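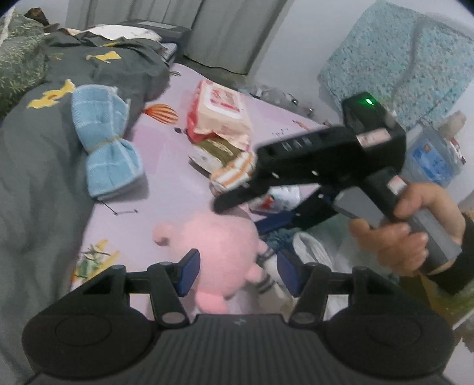
Ploniven County Records Indexing – progress report, spring
To: Clornis Fund, small grants desk
From: Yareli Zamudio, project lead

Quick one this time, we are in the middle of the April batch. Longer numbers sheet comes with the final report as agreed.

Where we are

Marriage registers are done. All 21 volumes scanned, indexed and checked twice. Went up on the library site last month and people are already using it, going by the emails. Two families in other states wrote to say they found a great-grandmother's maiden name they'd been missing. One of them sent us corrections to the spelling, which we took.

Burial cards are the slow part. 4,000 cards in the set, a bit over half keyed. The early ones are typed and go fast. Then the clerk changes and it's all pencil, on both sides, with the plot number squeezed in wherever there was room. We had planned to finish these before summer. Now looks like end of summer. I don't want to rush them – a wrong plot number sends somebody to the wrong end of the cemetery.

Naturalization papers: not started. Still waiting on the courthouse to let us take the bound books out of the basement. They said yes in principle, then the clerk we were dealing with retired. New clerk has our letter. I have called three times. Backup plan is to scan them on site with the portable copy stand, slower but it works.

What changed since the last report

We moved from the old spreadsheet to Indemia for data entry. Took longer than I said it would. Importing the marriage records dropped every accent and turned some dates around, day and month swapped, so we had to go back over the first six volumes by hand. That ate most of two weeks. It's fixed. The date field now won't take anything without a written-out month.

Also changed how we handle names. Before, the indexer picked the "most likely" spelling. Now we key exactly what's on the page and add a second field for the common form. So a search for Cervantes also brings up Servantes and Cervantez, both of which are in the registers, sometimes for the same man. This was the biggest complaint from people testing the search and it was a fair one.

Age fields are still a mess. Some cards give age at death, some a birth year, some only "infant" or "aged". We key what is there and don't work anything out. Note on the search page explains it.

Money

Spending is on track except for two lines. Scanner repair came in over budget (the glass, and then the belt right after). Travel is under because of the courthouse delay. I would like to move $2,000 from travel to indexing hours, to cover the pencil cards. Need your OK in writing before I do it, I think, per section four of the agreement. Please let me know if a plain email is enough or if there's a form.

Archival sleeves and boxes are bought and paid for, receipts attached. Nothing else large coming up.

People

Five paid indexers, part time, same as before. One is out until fall, new baby, and her hours are split between the other four. Evening sessions at the library are going well and we had to ask for the bigger room. Mostly retired folks, plus a high school history class who did a good job on the typed cards and were very fast. Their teacher wants to come back in the fall.

Public side

Held one workshop on how to look up family in the new index, how to read old handwriting, what to do when the trail stops. Full room. Handouts ran out. Most common question by far was about adoption records, which we don't have and can't open. I made up a half-page sheet on who to ask at the state level, will put it online when I get a minute.

Privacy: we hold back anything on a living person. For births and related papers we use a 75 year cutoff and leave everything newer off the site. Had one request to take down a burial entry from a relative. We talked by phone and they were happy once we removed the cause of death from the public view. Have since done the same for all entries. It's still in the file at the library for anyone who comes in and asks.

Next

Finish the pencil cards. Get an answer from the courthouse, one way or the other, by the end of May. Second check on a sample of the burial entries before they go live. Write up the naming rules so whoever comes after us dosen't have to guess. Second workshop, probably in the evening, 6:30, people asked for later.

Risks are the same as last time. The courthouse mainly. Also storage – the scans are bigger than I figured and the library server is getting full. The county IT office says they can give us more room but haven't said when. Backup copies are on two drives kept in seperate buildings.

Call me if any of this is unclear, mornings are best.

Yareli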